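Hola, Maureen:

Te cuento cómo vamos con el archivo de recetas de Sterkville, que esto avanza (¡por fin!). De los 2,320 euros de la ayuda llevamos gastados 500 en el escáner y las carpetas sin ácido. Philomena ya tiene transcritos cinco cuadernos, y eso que la letra de uno era para llorar.

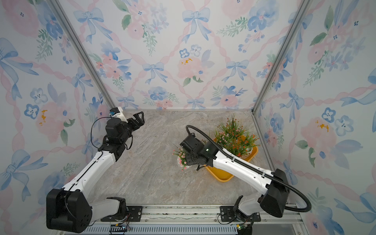
Lo que va más lento son los permisos de las familias: Darren sigue esperando respuesta de dos casas de Fastthorpe y en junio volverá a llamar si hace falta. La maqueta del libro la lleva Hayley, que quiere meter un índice por ingredientes, y a mí me encanta la idea.
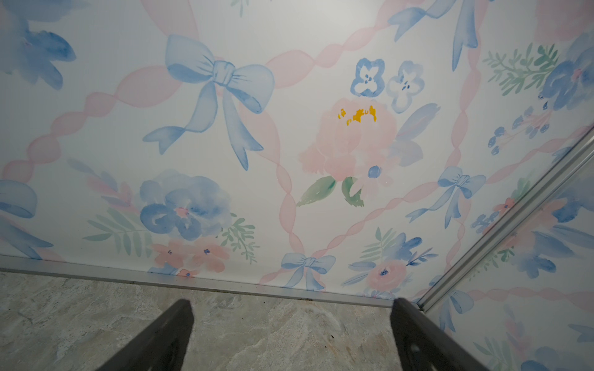 Sterkville, 27 de noviembre

La imprenta Powell nos ha pasado presupuesto para casi 500 ejemplares. Te lo mando aparte, con las facturas. ¿Me confirmas si el segundo pago puede entrar antes del encargo del papel?

Un abrazo,
Alfie Lockwood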